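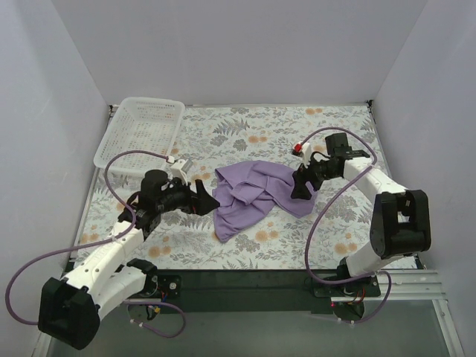

I fold laundry for a living, second shift, at a plant that does hotel and rental linens plus a wash-and-fold side business. Two months ago management put in folding cells on the wash-and-fold side, and my job changed from folding to what the new chart calls "cell attendant." The arms are decent with a flat towel. Give them something like that purple cloth, lying crumpled and unevenly spread with a flap folded over on its left part, and you have time to think about your life. My quota used to be 102 pieces an hour by hand. Now the quota belongs to the cell, but my name is still next to it on the board by the time clock. When the cell falls behind, my supervisor comes to talk to me, I suppose for lack of an ear on the other party. I still get the same hourly rate, minus the piece bonus, which went away "for the transition." Has anyone been through this? Is it reasonable to ask for the bonus back, or do I smile and learn to love the reset button?

*posted by thirdrackleft*

---

**Svenja Zwahlen**

I went through this at Koller, in the uniform room, and I'd separate the two problems.

The board first. Ask in writing whose number that is. Keep it short and polite, something like "Is the hourly figure my performance or the cell's?" Our supervisor had never been asked and took a week to reply, and the reply was that it was the cell's. After that my name came off. If yours says it's your performance, then you need to know what you're allowed to do about it. Can you pull a piece and fold it by hand? Can you sort the difficult stuff out before it goes in? At Koller we were told hands off for the first month, and then got asked why output was low.

On the bonus, find the paper. "For the transition" ought to have an end, and if nobody wrote one down, ask for one. I was losing $938 over the stretch ours lasted, which I could only say because I'd kept my old pay stubs. Bring the figure with you. A general feeling of being poorer got me a sympathetic nod and a granola bar.

Also keep a notebook of your stops: time, what the item was, what you did. Mine was mostly fitted sheets and one apron that came back every Thursday like a bad tenant. When they set the permanent attendant rate, the notebook was the only record of what attendants did all shift. We got part of the bonus folded into the base rate. I would have liked all of it.

One thing I didn't see coming was my back. Less lifting, lots more standing still. Ask for a stool early, while they're still buying things.

---

**plusby_nights**

Robots are coming for everybody, get your forklift ticket. I got mine and now the forklifts at our place drive themselves, so maybe get something else.

---

**ex_jorncombe**

Mostly agree with Svenja, but I'd be careful about the notebook. At Jorncombe someone kept a very thorough one and it was used to write the instructions for running two cells with one attendant. She was the attendant. Log your stops, sure, but add how long you were tied up with each one, so it's plain what happens if a second cell jams at the same time.

Check whether "cell attendant" is a real job title with a pay grade or just a word on the chart. Ours was just a word for 8 months. The machine had an asset tag on day one.

If you have a union, call the steward before you send anything. If you don't, see who else lost the bonus and go in together. Three of us went in and it was a different sort of meeting from the one I'd had alone.

---

*thirdrackleft replied:*

Thanks, both of you, and plusby_nights too I guess. No union. Four of us lost the bonus, and two are willing to go in with me. I sent the board question this afternoon and got back a thumbs up, so I've sent it again with the word "which" in it. Stool requested.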